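双臂示教采集：网格怎么分配、腕部相机要不要统一曝光？

Reet Toom 提问于 2022年2月28日　标签：模仿学习 / 数据采集 / 桌面操作 / 双臂　浏览 1,662

在做一套桌面抓放任务的示教数据，双臂遥操作，平行夹爪，腕部相机加一路头部视角。策略是行为克隆，动作分块输出，块长 25 步。桌面用蓝色美纹纸分成方格，每条示教开始前由脚本随机给出物体所在的格子，操作员照着摆。

目前的问题：

1. 训练完以后，靠近桌面中部的格子抓取正常，外侧格子经常在下降阶段横向偏移，夹爪停在物体旁边闭合。
2. 腕部画面的亮度随位置变化，中间的格子偏白，边角偏暗偏冷。自动曝光目前是开的。
3. 胶带贴得不直，格子大小不完全一致，有人建议全部重贴。

腕部视角，夹爪张开、未抓物体时： 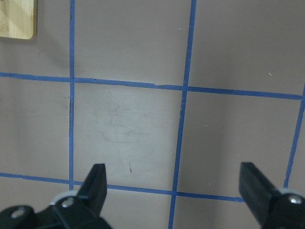 网格线会不会被策略当成定位线索，换一张没有胶带的桌子就失效？
会有这个风险，处理办法是留一部分示教在无胶带或换过底纸的桌面上采，并在训练时对背景做颜色和纹理增强；评估时有胶带和无胶带分开统计，两组差距大就说明策略依赖了网格线。

上面这一问一答是我从 Sodari 组的内部说明里抄来的，我基本认同，但它没有讲格子怎么分配，也没有讲曝光。现有数据总量 4,000 条，补采预算有限，想知道应该先动哪一项。

补充：动作空间是关节角目标值，没有用末端位姿。两条臂分别标定过，时间戳由同一台主机打。

Joon-young Ma　已采纳

先查分布，再查曝光，胶带放最后。

格子分配。脚本按均匀分布给格子，不等于数据里是均匀的。操作员摆放时会往顺手的方向偏，失败重录的条目多半也集中在够不到的外侧格子，如果重录被丢弃而没有补回，外侧的有效条数就会少。把每条示教夹爪首次闭合时的关节角做正运动学，换算到桌面坐标，画一张热力图，不要用脚本日志里的格子编号代替。

我们在 Stirnetton 项目上做过同样的检查，日志里每格条数相同，热力图上最外一圈明显稀疏。补采时按实际闭合位置的密度取倒数加权抽格子，外侧偏移的问题减轻了很多。补采量不必大，先每个稀疏格补 8 条，重训一次看趋势。

另外要检查左右臂的分工。格子处在两臂都能到达的区域时，如果有的操作员用左臂、有的用右臂，同一个观测会对应两种动作，行为克隆容易输出两者的中间值，表现就是犹豫或横向偏移。规定一条分界线，用中间那条竖向胶带就行：左侧格子左臂抓，右侧格子右臂抓，压线的情况在任务说明里写死。

再说杂物。桌上除目标物外还有别的东西时，它们的位置也要进随机化，不能整批都放在同一处。下面是杯子任务里的一个时刻，左侧的臂夹着浅蓝色塑料杯，橙色圆筒横放在右边：

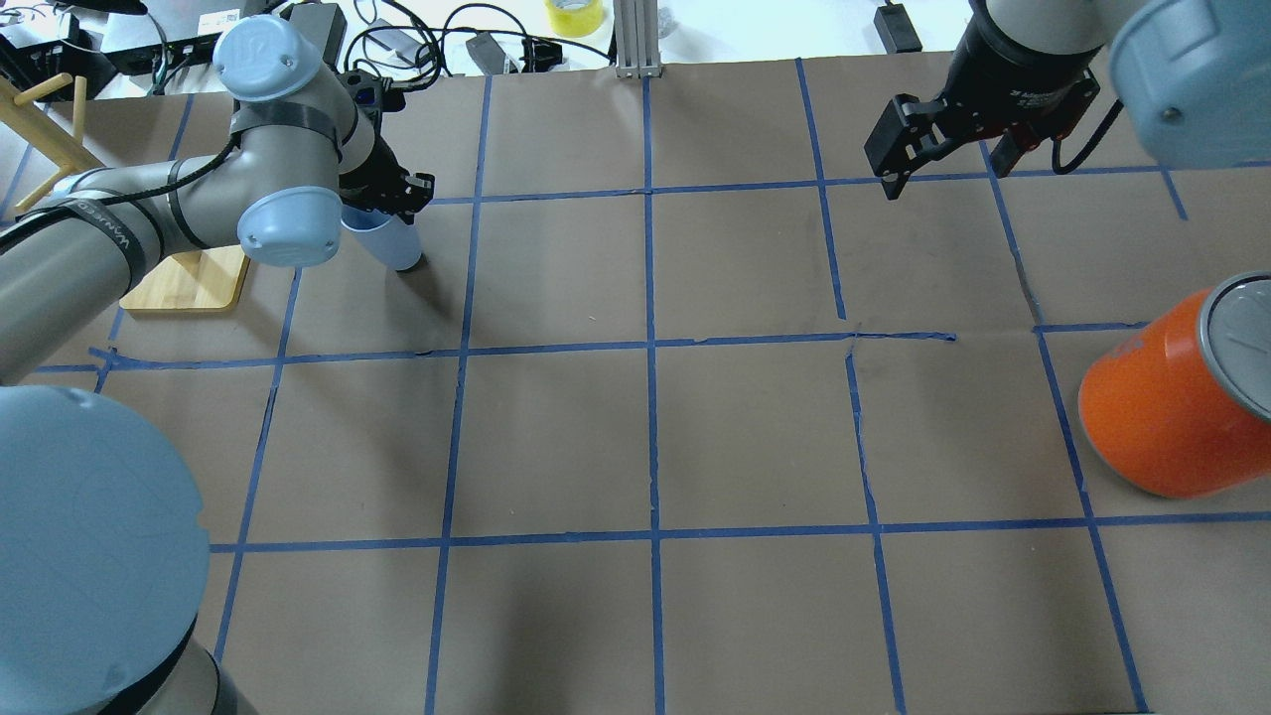 如果某一类物体在整个批次里总在同一侧出现，策略可能学到“看见这个物体就往另一侧走”。把物体类别和所在格子做一张列联表，任何一行明显集中都应该补采。非目标物也要列进去，包括木板、架子一类看起来只是背景的物件。

曝光。腕部相机建议关掉自动曝光和自动白平衡，固定在一个中间值，以最亮的格子不过曝为准。原因是夹爪下降时黑色手指占画面的比例变化很大，自动曝光会跟着调整，亮度就和高度耦合了，策略可能拿亮度当高度用，换一种光照就出错。已有数据不用作废，训练时加亮度和对比度抖动，新采的数据用固定参数，两批在元数据里分开标记。

胶带。不直没有关系。格子只用于抽样，不用于测量，摆放误差远大于胶带误差。重贴会引入一次背景变化，反而要多记一个批次号。翘起来的地方压平即可，防止夹爪刮到。

Senga MacBrayne

补充一点，和上面的意见有出入。

固定曝光的前提是现场光照稳定。Hitton 那边的工位靠窗，我们去年 11 月固定了曝光，下午的数据整体欠曝，后来又改回自动，只锁白平衡。如果你们的工位不靠窗，照 Joon-young 说的做；靠窗的话先装遮光帘。

外侧偏移还有一个可能：观测和动作的时间对齐。外侧格子行程长，末端速度高，相机延迟造成的误差也就更大，中间格子速度低，看不出来。同一台主机打时间戳不能排除这个问题，主机记的是收到图像的时刻，不是曝光时刻。测一下腕部相机的实际延迟，再把动作序列按这个值平移，重训对比。这一步不用补采，我会放在第一位。

Ruairi Purves

块长改小试试，我们改小以后就好了。

评论

Reet Toom：热力图画出来了，外圈确实稀疏，右上角最明显。左右臂混用的条目也有，主要在中间一列。延迟还没有测。

Joon-young Ma：中间一列混用的先从训练集里剔掉，不要急着补。延迟同意先测，我漏了这条。

Senga MacBrayne：测延迟可以对着屏幕上的毫秒计时器拍，把图像里的读数和主机时间戳相减，多取几次看抖动。抖动大的话单纯平移不够，要换硬件触发。

Greer Farquharson：@Ruairi Purves 改小以后推理频率有没有跟着变？块长和执行步数是两个参数，只改前者不一定能说明问题。

Ruairi Purves：两个一起改的，没有单独比较过。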